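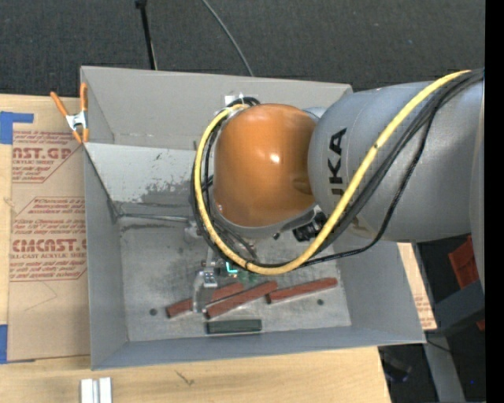
Gunutska, 10 June 2022
Khaemba, workshop notes

Back on the Miltis bars. Three of the reddish-brown ones in the grey bin, plus the short dark green block, which I have left in as the odd piece. The bin is on the light wooden table again. It is a better height than the trestle and I can reach the far wall without leaning on the rim.

Bars are lying at a slant, two of them close together and the third apart at a flatter angle. Leave them like that for now, I want the same layout for the next set. Green block is near the front wall, almost level with it.

Measured the rest of the batch on the bench. 19 bars in the box, 12 within tolerance, four too long by a hair and the others not checked yet. The long ones are on the shelf by the door with tape on. Please don't put them back in the box – I had to sort them all again in December.

The floor of the bin is scuffed. Two small round holes in it, one to the left of the bars and one below the right-hand bar. Both big enough to collect grit, so brush them out before weighing anything. Full load came to 1860 g on the small scales, which is nearly the limit for them. Use the other scales if more bars go in.

To do: check the remaining bars, find the lid for the box, order more tape.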